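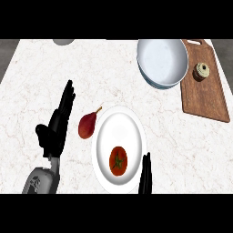
Grisonstead council adopts new rules for benchtop fabrication and stone dust

2021-06-06

Grisonstead Council has adopted a new local code for businesses that cut, grind or polish stone for kitchen and bathroom benchtops. The code passed at the council's ordinary meeting and will apply to every workshop and home installation job within the municipality, including the industrial estate at Pindberg.

Under the code, dry cutting of stone will be banned at all registered premises and at any residential address. Operators will need to use water suppression or an extraction system fitted to the tool, and workers will need to wear respiratory protection that has been fitted to the individual. Slurry and dust must be collected and stored in sealed containers, and may not be washed into stormwater drains.

Council's environmental health unit began work on the code after receiving 31 complaints from residents over the past two years. Most came from streets bordering the Pindberg estate, where houses stand close to the rear boundary of several workshops. Residents reported dust on cars, washing lines and window sills, and a white residue in the gutter along Hoekstra Road after rain. A smaller number of complaints concerned contractors trimming slabs in driveways and on nature strips during kitchen renovations.

The draft code was placed on public exhibition earlier in the year. Council received 1279 responses through its website, by post and at the library counter. A large majority supported a ban on dry cutting. Opinion was more divided on the proposed hours of work, with trades businesses asking for an earlier start in summer and nearby residents asking for a later one.

The adopted version allows powered cutting at workshops from 7 am to 6 pm on weekdays. On-site cutting at a home is limited to minor trimming that cannot be carried out at the workshop, such as adjusting a tap hole or easing an edge against an uneven wall. The installer must let the occupants of adjoining properties know before the work starts. Council staff had first proposed written notice two days ahead, but this was changed to verbal or written notice on the day following submissions from installers.

The code covers natural stone, including marble, granite and slate, as well as engineered products. Staff advised councillors that the amount of crystalline silica differs widely between materials. Many marbles contain little of it, while some engineered slabs contain a great deal. The report recommended a single set of controls for all stone on the grounds that workshops commonly handle several materials on the same saw, and that inspectors cannot always tell from the dust what has been cut. An amendment to exempt workshops dealing only in marble and limestone was put to the meeting and lost.

Five workshops currently operate within the municipality, four of them at Pindberg. All have been sent a copy of the code and a registration form. Registration will be free of charge in the first year. A fee for later years will be considered as part of the next budget and has not been set.

Pludora Stoneworks, the largest of the Pindberg workshops, said in a written statement that it had moved to wet cutting across its production floor and supported a common standard for the trade. The company asked council to give smaller operators enough time to buy or hire equipment, and said the wait for new extraction units was longer than usual. It also sought clearer advice on the disposal of slurry, which it currently sends to a transfer station outside the municipality.

In reply, the environmental health unit said a guidance sheet on slurry handling was being prepared and would be sent to all registered operators. The sheet will list the facilities that accept dried slurry and the form in which each will take it. Council's own depot does not accept the material, and there are no plans to change this arrangement.

The code takes effect at the end of June. A transition period of six months will follow, during which officers will visit each workshop, note any matters that need attention and issue written advice. Penalties will not be applied in this period except where dust or slurry is causing a hazard to the public or entering a waterway. After the transition, officers may issue an improvement notice, followed by an infringement notice if the work is not completed by the date given.

Workplace health and safety law continues to apply in full during the transition. The code does not replace any duty that an employer holds under that law, and complaints about conditions inside a workshop should still be made to the workplace safety regulator. Council's role is limited to dust, noise and waste that affect neighbouring land, public places and drains.

Residents planning a kitchen or bathroom renovation do not need to take any action or apply for a permit under the code. Council suggests that they ask their supplier where the slab will be cut, whether sink and tap openings will be made before delivery, and how any trimming at the house will be carried out. Existing benchtops that are not being cut, drilled or ground are not affected, and the code sets no limit on the type of stone a household may choose.

Householders who wish to remove an old stone benchtop may do so, but must not break it up with a dry grinder or saw. Whole or broken pieces may be taken to the Hoekstra Road transfer station, where they are accepted as clean masonry at the usual rate. Pieces should be free of timber, sealant and metal fittings.

An information session for installers, builders and cabinetmakers will be held at the Pindberg Community Hall later in June. The session will cover registration, the record-keeping form and the notice required for on-site work. Places may be booked through the customer service centre. A separate drop-in session for residents will be held at Grisonstead Library, and no booking is required.

Copies of the code, the staff report and the summary of submissions are available on the council website and at the customer service centre during business hours. Copies in large print may be requested at the counter.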